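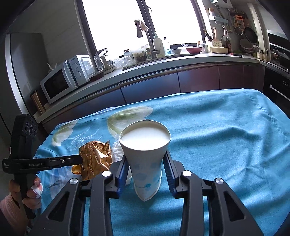 Paper cup filled nearly to the brim, on a cloth-covered table with snack packaging beside it.

Serving Milk in Paper Cups on a Cloth-Covered Table

This page covers filling, placing and clearing paper cups on a table with a fabric cover. It applies to milk and to other opaque drinks served cold. Hot drinks need a double-wall cup and are covered on a separate page.

What you need

Paper cups with a rolled rim
A pitcher with a narrow spout
A tablecloth, preferably one plain color
A dry cloth and a damp cloth
A tray for clearing

1. Flatten the cloth

Lay the cloth and pull it from opposite corners. Soft wrinkles are acceptable under plates. Under a cup they are not: a fold beneath one side of the base tilts the cup, and a tapered cup has a small base to begin with. Press the cloth flat with your palm at each place where a cup will stand.

2. Clear the cup position

Move snack packages and used tissues at least 80 mm away from each cup. Foil wrappers tend to spring open after they are crumpled, and a twisted end can catch on a sleeve. Fold empty wrappers flat or take them off the table. Wrapped pieces can stay out, but keep them to one side so that people do not reach across a full cup.

3. Pour

Stand the cup on the table before pouring. Do not hold it in the air. Rest the spout just inside the rim and pour down the inner wall.

For normal service, stop a finger's width below the rim. A cup filled nearly to the brim should stay where it was poured until some has been drunk. If it has to be moved, pour a little back first.

4. Move a filled cup

Hold the cup on two opposite sides, a little below the rim. The rolled edge stiffens the wall there – lower down, the paper gives way more easily and the level rises as the cup is squeezed. Lift straight up, move slowly and set the base down level. Do not slide a cup across cloth.

5. Clear

Empty leftovers into the pitcher reserved for waste. Stack the cups only after emptying them. Blot any milk on the cloth with the dry cloth, working from the outside of the spot inward, then use the damp cloth with cold water. Wash the tablecloth the same day.

Notes

Milk softens an uncoated seam over time. Replace any cup that has stood full for more than 78 minutes, including cups that look sound.

Printed cups are easier to tell apart than plain ones if guests put them down and come back. Small motifs are enough.

Text: Shiyu Meng. Step 4 revised in December after comments from Iolo Dafis.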